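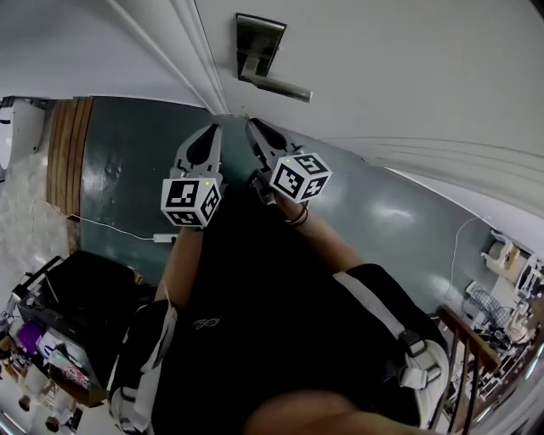 Ticket 4625: Wolidon dehumidifier, storage unit, stops after 4 minutes
Opened by: Sumaiya Talukder
Assigned to: Nimal Paul, Stevley support
Status: Closed

3 July 2024, 09:10 – S. Talukder
Unit starts, hums convincingly, then shuts off with "TANK FULL". The tank is empty. I have shown it the tank. Serial ends in 460.

09:42 – N. Paul
Thanks for reaching out! Have you tried emptying the tank?

09:44 – S. Talukder
Please see above.

10:15 – N. Paul
Sorry, that was the template. Pull the tank and look for the float, a little foam block on a hinge. It should drop when you let go.

10:31 – S. Talukder
It doesn't drop. It stays up with real commitment. Rinsed it twice, no change.

10:50 – N. Paul
Was the unit laid on its side recently? Floats on the 700 series can jump the hinge pin.

11:02 – S. Talukder
It moved here in February in the back of a hatchback, so yes – on its side, under a rug.

11:08 – N. Paul
Press the left end of the hinge until it clicks, then refit the tank.

11:26 – S. Talukder
Clicked. Running since 11:15 and no message yet.

13:40 – S. Talukder
Still running. Now it says "TANK FULL" and the tank is full. Please close.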